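Cultusus Strap Listings, data card

Product records for fashion watches and replacement straps, collected from the Zoldale and Pimano shop pages. Version of 7/11/26. Maintainer: Hanyu Tan.

Rows: 1,053. Of these, 200 are held back for checking. Fields are title, case width (mm), strap colour, clasp type and price.

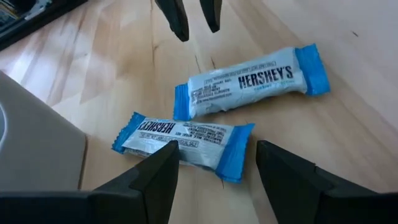
Colour names are kept as the seller wrote them, so "gold" and "gold tone" remain separate values. Prices exclude postage.

Known faults: clasp type is blank for most Pimano rows.

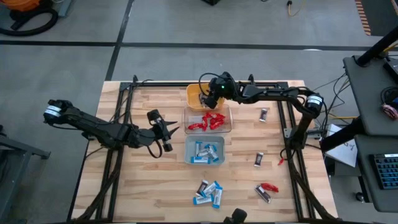
Lowri Price asks that two-tone straps get a second colour field. This is planned for the next version.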